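3.2 Collection with the Plirka kit

The Plirka is sold as a hand-held gripper with a wide-angle camera, so that an operator can record manipulation data without an arm on site. We bought the kit in April and used it as shipped, with the stock rubber pads. Our tabletop tasks involve small household items and a toy-like oven set out on a checkered cloth. Thin implements were the hardest class for the pads to hold (Figure 4a), and most of our notes on grip come from them. Of 721 recorded episodes, 224 used a thin implement.
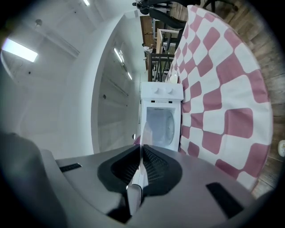

Parvathi Unnithan objected at review that a thin handle tells a buyer very little about the pads, and that the kit should be judged on how long an operator can work with it before the recordings get sloppy. She asked for session length to be reported next to grip results. We agree and have added it to Table 2.

Each operator worked in blocks of 100 episodes or fewer, with a break between blocks. The body of the tool is large for its grip opening, and two operators asked for a wrist strap, which the vendor lists as a separate part. Aravind Amin changed the pads once during the study. The swap needs a small hex key - not included in the kit - and the camera has to be calibrated again afterward.

The lens takes in a good deal of the room along with the pads (Figure 4b). This helps the tracking software, which needs fixed features to follow.
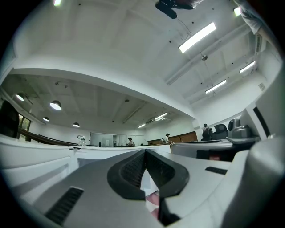 Tracking was lost in 8 episodes, all of them during fast turns of the wrist. The software flags these on import and we left them out of training. We did not test the vendor's paid repair service for lost tracks.

Figure 4. The Plirka gripper in use. (a) Thin implement held between the pads, tabletop task. (b) View past the gripper into the room.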